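Kitchen table
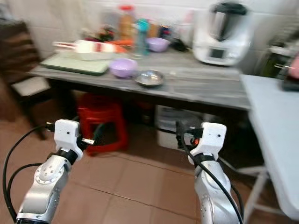
A kitchen table is a table used for preparing food as well as for eating it, and it may well be the hardest-working piece of furniture in any home! Bowls, cutting boards, seasoning bottles and small appliances such as multi-function cookers often share its top.

In the Dorberg area, kitchen tables were long made by local joiners. The Imhof workshop in Feltstead sold more than 2,000 of them, most with 2 drawers – one for knives, one for linen – and a wonderfully thick top that could be planed smooth again after years of chopping.

Gray wood-grain tops are a popular choice today. They go with almost any wall tile and hide small scratches very well. Heavy cookers are usually kept toward the back or one end, leaving the front free for mixing and cutting.

See also: Cutting board; Mixing bowl; Worktop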